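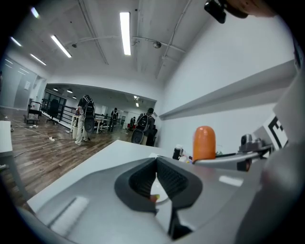 Obaidul Nanayakkara's remark on the last entry was that the release matters more than the grasp, and that we keep trimming it off. His point: if the recording stops the moment the jaws open, the policy never sees how to back away from an object, and it drags things. I went back through the October set with this in mind and he is right about the trimming. Whether it explains the dragging is a separate matter.

2025-04-27, Brindthorpe, upstairs room

Purpose: hand-held demonstrations of the bottle task, full retreat included. Same task as the Kumarasinghe runs, so that the two sets can be compared without touching anything else.

Procedure as written on the sheet:
Start with the tool over open table, fingers apart. Hold still for one second. Approach from the side, close, lift, move to the target, set down, open. Back out along the approach line at least 200 mm. Hold still again, then stop the recording. Marker in view of the tool camera from start to finish.

Changed after the first block: the opening hold is now two seconds. One second left too little to align the tool pose with the gripper width, and the alignment script (Grument, current branch) put the zero in the wrong place on 6 recordings. Those are kept but flagged. Do not delete them, I want them for testing the fix.

Notes on handling:
- Wrist speed. Everyone is faster on the retreat than on the approach. The arm can't follow a quick flick backward, and the replay clips at the joint velocity limit. Told operators to retreat at approach speed. Most of them drift back to fast after a while.
- Grip force. We log width only. A demonstrator who squeezes hard and one who squeezes lightly look nearly the same in the log once the rubber has bottomed out. Known problem, no change today.
- Tracking. Lost twice when the tool was turned toward the plain wall. Few features there. Recovered both times on turning back, but the pose jumped, so those recordings are out. Could tape some patterned sheets on the wall. Ask first.
- Background. People walking behind the table are fine and I would keep them in. The Pliltville set was shot in a closed room with nothing moving and the resulting policy hesitated whenever a person went past.

Exposure was locked for the second block. With auto exposure the picture darkened when the fluorescent tubes came into view and the table went dull gray for several frames. Locked is better, although the bright surfaces are then close to clipping. Left a note on the settings page.

Replay on the arm: took 19 recordings from the second block and ran them open loop, no object, at half speed. Two stopped on reach, both with the set-down point too far from the base. The rest ran through to the end. The retreat looks sane at half speed. Have not tried full speed and will not until the velocity check is in the converter - at present it only warns.

On Obaidul's remark again. The fair test is to train twice on the same recordings, once cut at jaw opening and once whole. Needs 600 recordings by my estimate, all from the new procedure. Old ones can't be mixed in, they have no retreat to cut. He would also like a version with the retreat done by remote control on the arm itself. I'm against it for now. The leader arm adds lag, and then we are comparing two recording methods along with two cut points.

Open items:
Converter: reject on velocity, don't warn.
Sheet: change opening hold to two seconds (still says one on the printed copy).
Mark the reachable area on the table with tape so set-down points stay inside it.
Recalibrate tool camera to marker before the next block. The offset in the config is from before the finger was changed.
Find out who has the second charger.

Print this entry
E-mail this entry
Last updated 2 days ago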